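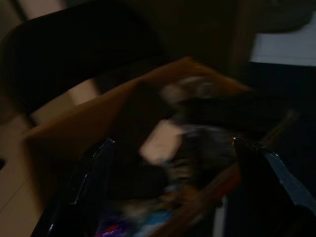

Pre-purchase inspection checklist: two-finger gripper cells for mixed-box unpacking
Jelgate site, second round, November

Please fill this in before any quote goes to the budget meeting. Mark each line OK, Not OK or Ask, then write your comments underneath in full sentences. Comments are the best part of this form and the last round had some brilliant ones, so don't hold back!

Section A – The work itself

A1. The trial uses our own boxes, open-topped cardboard, packed the way they reach us.
OK. Craddock were happy to take a batch of ours for their demo. Cloth and flat items together in one box is exactly the mix we need to see handled.

A2. Dark items on dark items can be told apart by the camera.
Ask. I'd love to see this tested with the lights down. Black fabric lying partly over something pale is a good case to try, and so is black on black.

A3. Camera picture is sharp enough while the arm is moving.
Not OK yet. Wrist views smear badly in low light. Enent offer a lamp ring as an extra, so please get that priced as its own line and not folded into "accessories".

A4. Fingertips reach the bottom corners of the box without catching the flaps.
Ask. Try it with the flaps up, folded out and half folded. Half folded is how most of ours end up by the afternoon.

Section B – Guarding and people

B1. Emergency stop can be reached from both sides of the cell.
OK at Craddock. At Enent the second button was behind the control cabinet. They will move it, and we need the new position on the drawing before we sign.

B2. Finger closing force is set, written down and locked with a password.
OK for both.

B3. Chairs, trolleys and bags are kept out of the arm's reach while it runs.
Not OK. Office chairs wander, ours included. Floor marking is cheap and should be in the budget from day one. Allow for tape on tiled floors too, which needs the stronger sort.

B4. Cables are fixed along the arm and nothing hangs near the gripper.
OK. Very tidy work from Enent on this one, I took notes for our own benches.

B5. Loose cloth and straps: is there a set drill for when something wraps round a finger?
Ask. Craddock showed us theirs and it was clear and quick to follow. Enent have promised theirs in writing.

Section C – Floor and power

C1. Floor is level within 4 mm across the footprint of the base.
OK in the main bay. Not measured in the side room, and please measure it before anyone falls in love with the side room (I nearly did).

C2. Separate isolator for the cell, lockable.
Not OK. Needs an electrician. Put this under building costs, as it stays with us whichever cell we buy.

C3. Lighting measured at box height, with and without the blinds down.
Ask. Target is 505 lux inside the box, measured at the bottom and not at the rim. The walls of a deep box throw a lot of shadow.

Section D – Budget lines people forget

D1. Spare fingertips. Ask for the price of a set of 22, enough for both cells with a few in the drawer.

D2. Training for the late shift as well as the early one. Nirkesance quoted for the early shift only – please ask again.

D3. Trial period. We want 200 boxes through each cell before the final payment, with every stop and every dropped item written in the log. Both firms have said yes to this, which pleased me no end.

D4. Yearly guard and stop-button check by an outside inspector.
Ask for the travel cost as well. It was left off last time and came out of the tools money.

D5. Storage for empty boxes beside the cell. No cost if we clear the old racking, but someone has to be given the hours for it.

General comments

I came away from both visits really cheered up. A year ago we were looking at kit that could manage one tidy row of identical cartons, and now we are arguing about lamp rings and floor tape, and I'm delighted to be arguing about them. My leaning is towards Craddock for the guarding and Enent for the cabling, but A3 and C3 need answers first. Bring the light meter to the next visit, and spare batteries for it.

Status: hold until A3, B3, C2 and C3 are closed.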